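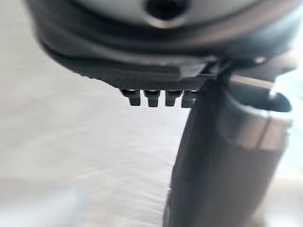

Normunds Kairys
Student, Home and Kitchen Design Project

Projects > Kitchens > Sink Report
Overview Report Gallery Contact

June 30, 2022, by Normunds Kairys

So my topic was drying dishes in a small kitchen, and wow, I had more to say than I expected! I picked a double sink with one wide basin and one narrow one, and a rack that sits right over the narrow side. My partner Ivars Baranauskienė wanted a rack on the counter (we argued for nearly 60 minutes).

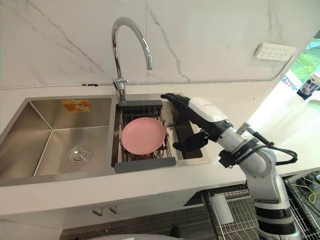 Does an over-sink rack leave room to wash up?
It does if the sink has two basins. Wash in the big one and let things drip into the other.

I like plates flat while I'm still washing, then I stand them up. Ivars thinks that's silly, and his half of the report says so. Next up is cups, probably in November.
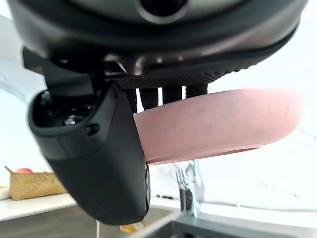
Pale pink plate, seen nearly edge-on.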